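Tue 18 August
Posted by Tuva Aasen

I have spent most of the summer on one number, and I want to write down how I got there before I forget the steps.

The number is how far above an object the planner should stop before it hands over to the grasp controller. We call it the standoff. When I started at Plidico it was a constant in a header file, and the comment next to it said "tune later." It had been there since April of last year.

Some background on how our stack is put together. Perception gives us a list of objects, each with a label, a pose and a confidence. The task layer picks one and decides where it goes. The motion planner finds a path for the arm to a pose over the object, the standoff pose. Then a much simpler controller takes over, moves straight down, closes the fingers, and moves straight up. The planner knows about collisions. The simple controller doesn't. It knows about force limits and a timeout, and that's all.

So the standoff is where you stop being careful. If it's too high, the blind part of the motion is long and the hand can clip a neighbor on the way down. If it's too low, the planner has to fit the open fingers between things, and it either takes forever or gives up.

On our old test set none of this mattered much. The objects were blocks, all the same height, set well apart. Then we moved to groceries, which was Gunnel Moen's idea and a good one. Now a target can be a cucumber lying flat with a drink can standing near it that is several times as tall. One constant can't be right for both.

I do nearly all of this in simulation. Our task there is called Endberg, after the street the old office was on. It's a round white table, a wicker basket, and a handful of groceries that get dropped at random positions before each run. The arm has to put one named item into the basket. I like it as a test because the layouts range from trivial to nasty and I can replay any of them from the seed.
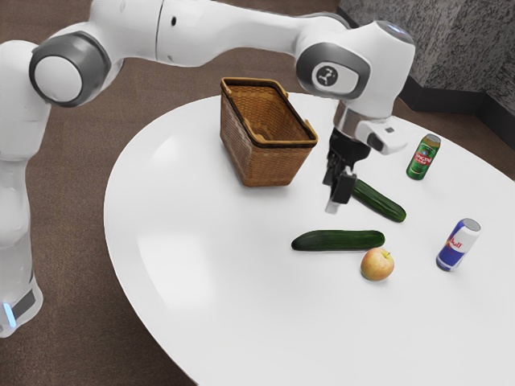

What the logs said

I ran 1,312 layouts overnight with the constant left as it was and sorted the failures by which part of the stack was in charge when things went wrong. I expected the grasp controller to be the worst offender. It was the planner, by a wide margin, and most of its failures were plain timeouts.

That surprised me enough that I didn't believe it, so I replayed 30 of the timeouts by hand with the collision shapes drawn on. This is slow and dull and I recommend it. By the tenth one I could see the pattern. The planner was refusing standoff poses that were perfectly fine. The hand had lots of room. What was in the way was the padding.

We inflate every object before planning. Each one gets a margin on all sides to cover error in the pose estimate. The margin was the same for everything and it was applied to a bounding box. For a block, a bounding box is the block. For a cucumber lying diagonally across the table, our box was aligned with the table axes, so it covered a big square of mostly empty space. Put a second cucumber nearby and the two boxes overlap, and any small round thing close to either one is now inside a wall.

So the planner was being asked to reach into a solid. Sometimes it got lucky, because the sampler tries several wrist rotations and one of them would just squeeze through. Mostly it ran out of time.

The first fix was to orient the boxes. We already had the object's rotation from perception. We were throwing it away when we built the planning scene, in a function called makeBoxes, which I had read several times without seeing it. Using the rotation took one line. Finding all the places that assumed the boxes were axis aligned took four days. The worst of those was in the caching code, which compared two scenes by their box corners and would now decide that a scene had changed when it hadn't. For a day and a half every plan was computed from scratch and I couldn't work out why the whole thing had gotten slower after I'd made it simpler.

The second fix was to stop using one margin for everything. Our pose error isn't the same in all directions. For a can standing up, the position across the table is good and the height is very good. For a long thing lying down, the error along its length is much larger than the error across it, since the ends are what the detector is least sure of. I fitted a separate margin per axis for each class from the perception logs. It's a table in a config file now. Anyone can read it and argue with it.

After those two changes I finally looked at the standoff itself, which was supposed to be the job.

Making it depend on the neighbors

I tried the fancy version first. I had the planner treat the standoff height as another variable and optimize it along with the path. It worked in the sense that it produced paths. It was also slow, and the heights it picked jumped around from run to run on the same layout, which made every other bug harder to find. I kept it on a branch for two weeks and then deleted it.

The version that's in the main code is much duller. Take the column of space the open hand will sweep through on the way down. Check which padded objects touch it. If none do, use the default height and move on. If something does, try rotating the wrist in steps and check again. If every rotation hits something, take the one with the smallest overlap, start the standoff lower, and let the planner handle the last part with its eyes open. If it still can't find a path, return an error that names the object in the way.

That last bit turned out to be the most useful piece of the whole change. Before, a failure said PLAN_TIMEOUT. Now it says something like "blocked by can_2" and the task layer can do something with that. At the moment it just picks a different item and comes back. Later I'd like it to move the blocker first, but that's a planning problem of its own and I don't want to start it in the same month.

I also changed the handover. The old simple controller began its descent the moment the planner reported that it was done, and "done" meant the last waypoint had been sent. The joints could still be settling. I now wait until the measured joint velocities are under a threshold. It costs a fraction of a second per pick. I think a fair number of our mystery grasps, where the fingers landed slightly to one side of the target, were this and nothing else.

The layouts I use most for checking all this are the crowded ones, where the target is small and low and there are cucumbers and a can close by. An onion is a good target for it. It's about as wide as the fingers like, it's round so a sideways error pushes it away, and it's short, so the hand has to go almost to the table.

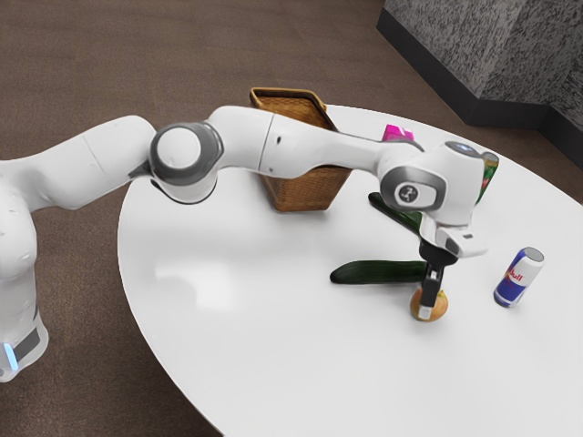
Gunnel Moen read a draft of this and asked why the grasp controller should be blind in the first place, when the planning scene is right there in memory and a distance check on every cycle would cost almost nothing. She would rather see the collision check run all the way down and have the standoff go away as a concept.

I don't have a great answer. Part of it is history. The controller came over from the Myklebust project, where it ran on a separate board that had no access to the scene. Ours runs on the same machine as everything else, so that reason is gone. The other part is that the scene is stale by the time we're descending. Perception runs before the plan and then not again until the arm is out of the way, because the hand covers the target from where our camera sits. If something has shifted, a distance check against the old scene gives you false comfort. You'd still stop for things that hadn't moved, though, and that's most of them. I've put it on the list.

Current state, for people who only want the results. I reran the same seeds plus new ones, 3,834 layouts in all. Planner timeouts are now rare enough that I look at each one. There were 24 in the whole batch. Nearly all of them have the target close beside the basket, and I think the cause is that the basket is still a plain box in the planning scene with no hollow inside and a margin that's too generous. It tapers a little toward the bottom, so the box claims space near the table that's free.

Grasp failures went up slightly as a share of the total, which looked bad on the chart and caused a short conversation. The reason is that the hard layouts used to die in the planner and never reached the grasp stage. Now they do, and some of them fail there. I've started plotting the two stages against the full number of layouts so that the lines can be compared.

None of this has been on the real arm in Gakosberg yet. The margins were fitted on simulated perception logs, with noise I modeled from an older set of real ones, and I expect at least the lying-down classes to need refitting. The config table has a column for that, and it's blank.

Next is the basket. I'm going to replace the box with four thin walls and a floor and see how many of the 24 go away. If the planner slows down with the extra shapes I'll have to fix the cache again, and I would prefer not to open that file before September.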